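Drosen Hand-Held Demonstration Gripper

Home > Teaching tools > Grippers

Teach a manipulation task with your own hands. The Drosen is a two-finger gripper which the operator holds and closes directly, with a camera that looks over the fingers to the work. You do the task, the tool records it, and the recording goes to training for an arm that carries the same fingers. No arm is needed at the moment of recording.

Price: $1,996 for one unit, excluding tax and shipping
Availability: in stock, ships in 7 working days
Item group: Endance teaching series

Who it is for

Most of our customers have already tried remote control with a leader arm or a joystick. These methods work well for slow and wide movements. For small things on a table they are tiring, and new operators need long practice before the recordings are good enough to keep. With the Drosen the operator feels the contact in the handle, so the learning time is much shorter. We still recommend remote control for heavy parts and for places where a hand should not go.

One hand or two

The gripper is sold as a single unit or as a pair. With a pair, each gripper has its own camera and both recordings are put on one common clock by the Cisneros recording software. Two-handed tasks can be shown in the natural way: one hand holds a container, the other puts something into it. The operators can also stand on different sides of the table, if the task asks for it.

Typical first tasks are desk sorting, opening and closing of lids, and placing long thin objects. Desk sorting is a good beginning. A pen has to be turned before it fits into a compartment, and a clear container teaches you quickly if your lighting is correct.
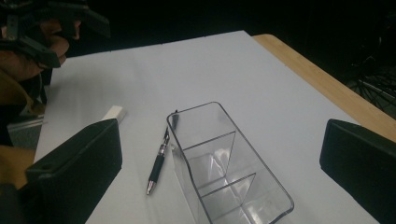 Desk sorting with a transparent three-compartment organizer, a ballpoint pen and a small white block. A second gripper is in the hand at upper left.

Advice for the table

Choose a plain surface and keep it the same during one set of recordings. Transparent plastic gives bright reflections on its edges, so move the lamp before you start and not in the middle of a set. White objects on a white surface are possible - but please include some recordings on a darker surface too. Begin every demonstration with the fingers open and the objects in view of the camera.

What is in the box

Gripper with handle and camera
One set of black fingers, mounted
Data cable, 2 meters
Spare screws and hex key
License for Cisneros recording software, one computer

Optional

Second gripper for two-handed work
Jokero adapter plate, to mount the same fingers on your arm - $229
Soft finger pads for glass and polished parts

Please note

The adapter plate is not included in the base price. Before you order it, send us the drawing of your arm flange and we will check the hole pattern for you without cost. Fingers are wearing parts and can be ordered separately.

Page updated 05/03/2024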